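Perla Palacios met me at the door with a visitor sticker already made out in my name, spelled wrong, which she fixed with a marker while we walked. She runs demonstrations at Vidby, and on 19th March the lab opened its doors to anybody who had signed up. I had signed up. So had plenty of my neighbors, as I found out in the coffee line.

I should say up front that I know next to nothing about robots. I write about kitchens, mostly. But a reader had told me Vidby was teaching arms to work around dishes and small appliances, and I figured that was close enough to my patch to spend an afternoon on it.

"Good, you're the one I wanted," Palacios told me when I confessed this. "The engineers come in and ask about the joints. I'd much prefer somebody who asks why the mugs go there."

So I asked her why the mugs go there.

"A mug has a handle, and a peg is skinny," she said. "You have to come at it from the correct side and you have to let go at the correct moment. My niece could do it at 4. It took us the whole of August to get a version I wasn't embarrassed by."
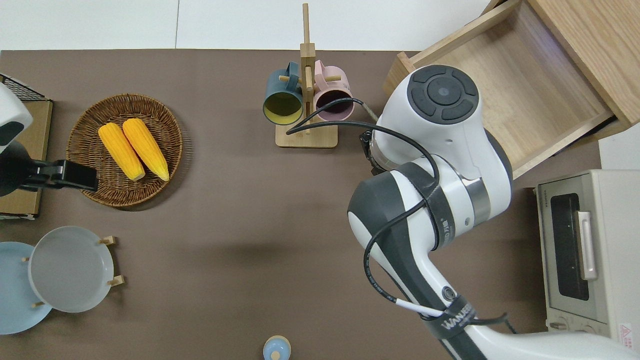 She talks fast, and she is very funny about her own work, and I gave up on taking proper notes pretty early (the quotes are from my recorder, so blame that if anything sounds off). The project is called Prunel. Before that there was one called Ki, which she described as "a lot of picking up blocks," and before that she sold commercial dishwashers for a company named Stistier. That last part made me like her a lot.

"I know how people stack a rack when they're tired," she said. "They don't line the plates up. They jam them. So when somebody writes a task where every plate is sitting perfectly straight, I'm the annoying person in the meeting."

We stood at the rope with a family who had come straight from soccer practice. The younger kid wanted to know if the arm could crack an egg. Palacios told him no, and that she wasn't going to let it try while she was wearing those shoes.

I wanted to know about the numbers, because my editor always does. She said the team had gone through 300 tries at one single task before they let visitors watch it, and that the open day program listed 13 tasks, a few of them pretty dull. "Putting a thing in a basket is dull," she said. "Opening an oven door is a little less dull. I still hold my breath."
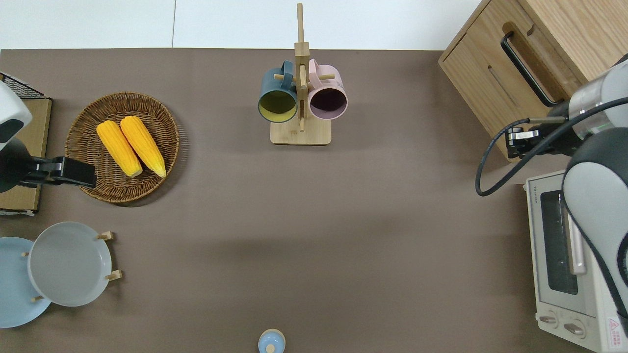 Did she have anything like this at home? She laughed at me. "I have a dishwasher and a husband. I've got 2 cats. If I put an arm in there I'd spend my evenings pulling fur out of it."

What she would like, she said, is something for her mother, who has trouble with her wrists and has stopped using her heavier pans. I said my mother had done the same thing, and we got sidetracked onto lids for a good while - who makes a decent one, why the knobs always work loose. None of that made it onto the recorder because I had put it down to look at the plates. 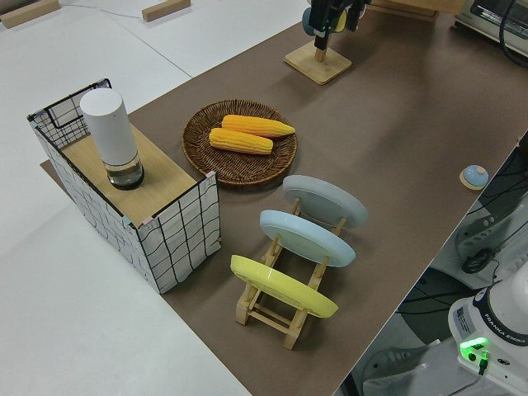
Plates in the rack and corn in the tray at the Vidby open day.

I asked what she hoped people would take home from the visit. She thought about it longer than I expected.

"That it's slow," she said. "I'd like them to see how slow it is and still want to come back. People see a clip online that's been sped up and then they come here and they get fidgety. But the ones who stay start rooting for it! I had a man here this morning talking to it like it was a horse."

The next group was already lining up behind us, so she walked me back past the coffee and gave me a spare program for my editor. Vidby plans to hold another open day in August, and sign-up is through the front desk.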